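4.2 Reuse of eating utensils in shared kitchens

The most surprising material in our study came from the drawers. We had gone into the shared kitchens of Skemlow expecting to learn about waste sorting, and the households kept steering us back to the small things they refuse to throw out. Of the 169 households that completed the kitchen diary, 80 kept at least one drawer or jar given over to utensils that had come home with a takeout meal. Several people opened these drawers for us with real pride!

Diary entries recorded 852 separate uses of such utensils over the study period. We coded each entry by material and by purpose, following the scheme set out in Section 3. Wooden items were by far the richest category. Plastic forks and spoons were mostly used for eating and then dropped, but chopsticks went on to second and third lives: staking tomato seedlings, stirring paint, propping a window, clearing a drain, testing a cake. One household in the Anach building had used the same pair to stir dye every June and could not say when it had started.

We were also struck by how pairs come apart. Once a chopstick has lost its partner it seems to be freed from the table, and most of the non-eating uses in the diaries involve a single stick. Residents had their own words for these leftovers — "singles," "odds," "garden ones" — and the words tended to be shared within a building but not across the street. This fits well with our earlier finding that sorting habits travel along hallways (Section 4.1), and it suggests that reuse is learned by watching neighbors at work in a common kitchen.

Storage mattered more than we had guessed. Where chopsticks were kept upright in a jar near the stove, they were picked up often and for all kinds of jobs. Where they lay in a closed drawer, they piled up and were seldom touched. In the Khokhar building, 15 households moved their sticks from drawer to jar partway through the diary period, and their entries grew longer and more varied in the weeks that followed. The group is small, and these households may simply have become more interested in the project, so we treat the pattern as a lead worth following.

The Sturon kitchens gave us a useful contrast. There, utensils are held in common and washed together, and very few singles turned up in the diaries. Figure 6 shows loose wooden chopsticks on a table.
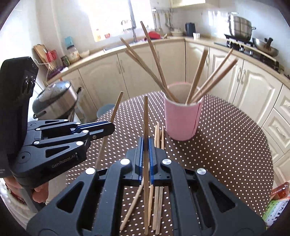 Figure 6. Wooden chopsticks, unsorted.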